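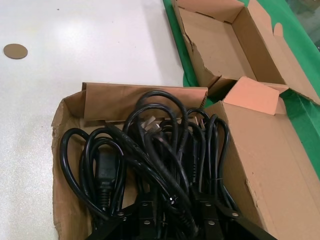
Frequently Asked Questions: Household Paper and Cardboard Collection

Plutarley Residential Services
Last updated 21 Aug 2024

General

Who may use the collection service?
The service is open to all households within the Plutarley service area, including apartments and rented homes. Businesses, schools and places of worship must apply for a separate commercial agreement through the Aoun Street office.

Do I need to register?
Yes. Each household must register once, using the form at the Aoun Street office or the online account page. Residents of apartment buildings should first ask the building manager whether the building is already registered as a whole. Please allow 7 working days for a new registration to take effect.

Is there a charge?
There is no charge for regular collection. A fee applies to replacement bins and to special pickups, and is added to the next quarterly bill.

What can be collected

Which items are accepted?
Cardboard boxes, cereal and shoe boxes, newspapers, magazines, envelopes (with or without windows), office paper and paper bags are accepted. Torn or dented cardboard is accepted on the same terms as whole boxes, and small offcuts may be placed inside a paper bag.

Which items are not accepted?
Waxed or foil-lined cartons, wallpaper, paper towels, diapers, photographs and any paper soaked in oil or paint are not accepted. Clean pizza box lids may be torn off and recycled - the greasy base should go in the trash.

Must I remove tape, labels and staples?
Large strips of plastic tape should be removed. Paper labels and ordinary staples may be left in place. Foam inserts, air pillows and plastic film must be taken out of every box.

Do boxes have to be flattened?
Yes. Boxes that have not been flattened may be left behind by the crew. Very large pieces should be cut or folded so that the bin lid closes fully.

Collection days

How do I find my collection day?
Your collection day is printed on the calendar mailed to each registered address in June. It may also be viewed in your online account. Bins should be at the curb by 7 a.m. and returned to your property the same evening.

What happens on a public holiday?
Collections that fall on a public holiday move to the following day, as do the remaining collections in that week.

My bin was missed. What should I do?
Please leave the bin at the curb and report it within 3 working days. Reports received later than this cannot be given a return visit, and the contents will be taken at the next regular collection.

I am moving and have a large quantity of boxes. Can I request a special pickup?
Yes. Special pickups may be booked by telephone and are limited to 29 flattened boxes per visit. Residents may also bring larger loads to the Plolemitz drop-off yard, where proof of address is required at the gate.

After collection

Where does the material go?
All loads are taken to the Prarkik sorting hall, where they are checked, baled and sold to paper mills. Loads with too much food waste or plastic may be refused by the hall.

Comments and complaints

How do I make a complaint?
Complaints should be sent in writing to Senan Ó Néill, Resident Services Manager, at the Aoun Street office. Please include your account number, the address concerned and the date of the collection. A written reply will be sent to the address on the account.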